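2022-10-15

**Cable sort, continued from September**

Started again on the black cables. The clear bin had become the default place for anything with a conductor in it, and pulling one lead out meant lifting half the coils with it. Working rule from the last entry stands: a cable is coiled on its own, tested, then labeled. No label, no shelf.

Coil method. Over-under for anything longer than an arm span, plain loops for the short ones. Do not wrap around the elbow – it puts a twist in the jacket, and the Lodville leads in particular keep that twist for months. Hook-and-loop tie through the coil once, then around it. Twist ties go in the trash.

Test is continuity end to end, then a wiggle at each plug with the meter still on. Anything that drops out during the wiggle gets red tape at the bad end and goes on the repair hook. Repair limit is one new plug per cable. If the break is in the middle of the run, scrap it.
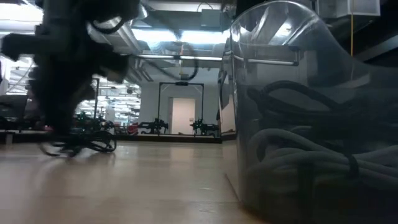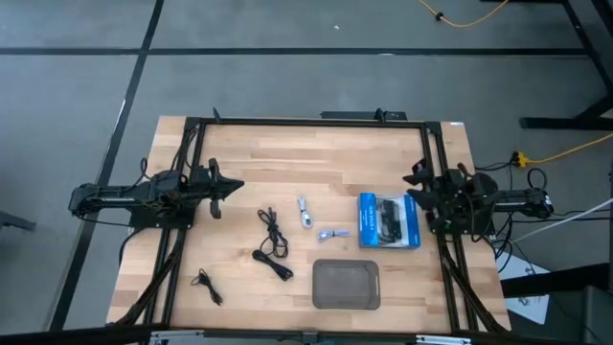 Labels: the Bemon printer is still set to the wide tape, which does not fold flat on thin jacket. Changed to the narrow cartridge. Format is length code, plug type, then serial. Next free serial is 2247. Place the flag 5 cm from the plug, text reading toward the plug. The old Mabaso flags have gone brittle and should come off even where they are still readable.

Shelf allocation in the Climholm rack:

- 29: short leads, tied flat
- 47: long leads, coiled, largest coil at the back
- Repair hook: red tape only

Boxed items do not go in with loose cable. If the box is kept, the matching lead goes inside it and the serial is written on the lid.

Open points. The adhesive on the narrow tape has not been checked against the softer jackets; leave one labeled sample by the heater and look at it before doing the rest. The meter leads need new tips. Length codes on the older sheet are in feet and the new ones are in meters – convert before entering, and strike the old value through so it can still be read.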